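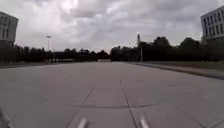

Department of Kinesiology, Combat Sports Officiating

Handout 3: Scoring a Round
Instructor: Rafferty Szabo

12 shares | 4 comments

The ten-point must system gives the winner of a round 10 points and the loser 9 or fewer. A knockdown normally costs the fallen boxer one further point, so a round with one knockdown is scored 10-8. An even round is 10-10 and should be rare.

Judges work alone and score each round before the next begins. Criteria, in order of use:
- clean punching
- effective aggression
- ring generalship
- defense

Point deductions are ordered by the referee and are taken off after the round is scored.

Reading: Crenshaw, pp. 108-117. Note the passage on body punches, which new judges tend to undercount.

Exercise: score the assigned bout with the sound off, then again with it on. Enter both cards in Clerkuria and mark any round that changed. Cards are due Jan 18, 2023.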